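Ticket 136: Water heater keeps quitting overnight
Opened Jan 25, 2020
Product: Drolby tank heater, bought through Cladov

Hi all, me again! So the heater is going out overnight, maybe every second or third night, and I only find out when I'm standing in the shower with shampoo in my hair. It relights fine in the morning and then runs all day like nothing happened. We had it put in last September here in Miltden and it was great until the cold set in.

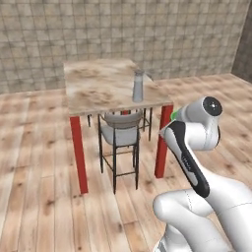
The display shows code 16 when it quits. My manual stops at code 12 (maybe I have the old one?), so if someone could send me the right page I'd be very grateful. I did the reset you suggested on the phone, hold the button, wait for the beep, let go. It beeped, it lit, and two nights later it was out again.

I also checked the gas valve, wiped the flame sensor with a dry cloth and cleared a pile of leaves off the outside vent, which I really thought was going to be the answer!

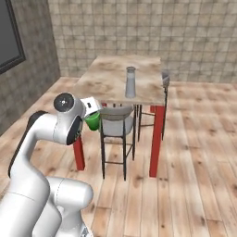

Customer updates

Okay, second try. I turned the temperature down 2 notches like you said and wrote down the times. It quit at 3:40 one night and just after 4 the next, both very windy nights, and it stayed lit on the calm one in between. Could wind be getting down the vent? My neighbor has the Mbwambo cap on hers and swears by it, but I don't want to void the warranty by sticking another company's part up there.

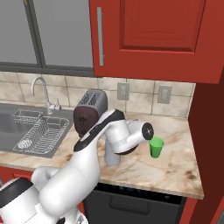
Still open

Need from Cladov: the page for code 16, and a yes or no on the vent cap. The local plumber wants $300 to come look, so I'm holding off on him until I hear back from you. Mornings are best to call.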